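Asfaw Residents' Association Member Forum
Board: Shared Facilities and House Rules
Topic: Proposed revision to Rule 8, common kitchen crockery
Status: Open for comment until the April meeting

M_Wojcik (Moderator)
Members are invited to comment on the proposed revision to Rule 8, which governs crockery and cookware in the common kitchens of the Fanedard and Gredeck buildings. The present wording reads: "Items belonging to the Association shall remain in the kitchen in which they are shelved and shall be returned clean by 10 p.m. on the day of use."

The revision would add two sentences. "A resident who removes an item to a private unit shall sign the shelf register. Items not returned within 2 days may be charged to the resident at replacement cost."

Comments should address the text of the revision. Complaints concerning named neighbors should be sent to the office in writing.

Mortimer Wojcik
House Rules Moderator

gredeck_4th_floor
I support the revision as written. The fourth floor kitchen in Gredeck began the fall with a full set of dinner plates and is now unable to serve a shared meal without borrowing from the third floor. The existing rule has no consequence attached to it, and residents have come to treat it as a suggestion.

I would ask that the register be a bound book. Loose sheets were tried for the laundry room and were used for shopping lists.

BMerrick
I must respectfully oppose the second sentence. The phrase "replacement cost" is not defined anywhere in the House Rules. When the Association last replaced plates, it purchased a complete service because the earlier pattern could no longer be ordered singly. Under the proposed wording, a resident who keeps one side plate over a long weekend could be presented with a bill for the whole service.

I would also note that the deadline takes no account of illness. A resident who is confined to bed with the flu and is brought supper by a neighbor should not be required to get up and return the dish.

Brodie Merrick, Fanedard

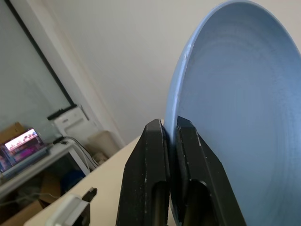 My second concern is with condition. The rule says that items must be returned clean, and it is silent on wear. Older plates acquire small marks on the rim through ordinary stacking, and it would be unfair to charge the last person who signed for one. If the Association intends to charge for damage, the revision should say so and should exclude ordinary wear in plain terms.

I propose the following substitute: "Items not returned within 8 days, after written notice, may be charged to the resident at the price of a single comparable item. Ordinary wear shall not be charged."

quiet_hours_please
Eight days is too generous. A kitchen that serves an entire floor cannot wait more than a week for its plates. I would accept the substitute if the period were shortened and the notice could be given by a card under the door.

gredeck_4th_floor
I agree with the previous comment on the period. I also do not agree that illness requires its own provision. The neighbor who brings the supper can sign the register and carry the dish back.

BMerrick
The neighbor would then be liable for a dish in another person's unit. I doubt that many residents would continue to carry suppers under that arrangement. The rule should not discourage a kindness that has been customary in this building since before I moved in.

tenant_rep_bredeck
I write on behalf of the Bredeck annex, which is not named in the proposal. Our kitchen uses the same shelving and the same stock, and it should be covered by the same rule. Please confirm whether the omission was intended.

For the record, 95 percent of the annex survey responses favored some form of sign-out. Opinion on charges was much less settled, and several respondents asked that cast iron be treated separately, as it is expensive and is regularly ruined in the dishwasher.

M_Wojcik (Moderator)
The omission of Bredeck was an error in drafting. The text presented for a vote will name all three kitchens.

With regard to cast iron, Rule 9 already prohibits placing it in the dishwasher. Members who believe Rule 9 is not being observed may request that a notice be posted above the machine.

I have recorded Mr. Merrick's substitute as Amendment A. If a member wishes to propose a shorter period, please submit exact wording so that it may be listed as Amendment B.

quiet_hours_please
Amendment B, submitted for listing: "Items not returned within 2 days of written notice may be charged to the resident at the price of a single comparable item. Ordinary wear shall not be charged. Notice may be delivered by hand."

BMerrick
I can support Amendment B provided that the period begins on the day the notice is received. I continue to prefer my own wording, and I ask that both be put to the vote.

gredeck_4th_floor
Seconded as to Amendment B. I remain opposed to Amendment A.

May I also ask who will hold the key to the cabinet where the register is to be kept? The spare key for the fourth floor has not been on its hook since the painters left.

M_Wojcik (Moderator)
Both amendments are listed. The question of the cabinet key has been forwarded to the office.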